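Dramholm Small Exporter Records: README

September 2021
By Ketsara Sombatkul

Print this page | E-mail this page

Hello, and thank you for opening this file before the spreadsheets (so many people go straight to the spreadsheets!). It covers what we gathered from small firms in the Dramholm district that sell goods across a border, mostly clothing, woven goods and packaged food. 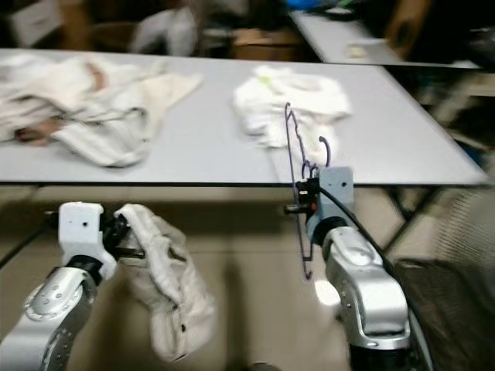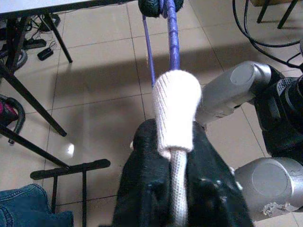

## What is in the folder

There are 284 firms in the main table, one row each, and 3,000 shipment records in the second table, tied to the first by a firm number. We wrote to 500 firms in all, and I'm still grateful to every owner who sat down with our rather long form after closing time.

Each firm row gives the type of goods, the year it first sold abroad, the number of workers, and whether the owner has ever claimed a lower duty under a trade agreement. Each shipment row gives the destination, the declared value, the duty paid and the days spent at the border.

## How it was gathered

Kittipong Kaewmanee did nearly all the visits, and I typed up the forms at the Wongsuwan office. Where an owner kept paper receipts we copied the values straight from them. Where there were none we took the owner's word and put "told" in the source column, so please look at that column before you add anything up.

## Things to watch for

- Firms with more than 25 workers were left out.
- Blank duty cells mean we don't know. A zero means no duty was paid.
- Shipments sent through Bumer, the freight agent, are often bundled, and several firms can share one border date.
- Dramilholm is a separate town from Dramholm. We mixed up the two in the first version, and I believe they're all fixed now, but do write if you spot one.

## Using the tables

You're welcome to use them for teaching, research or your own planning, as long as you name the project and don't try to work out which firm is which. A second round of visits is planned for December, and the column names will stay the same.

Last updated: version 2, with corrected town names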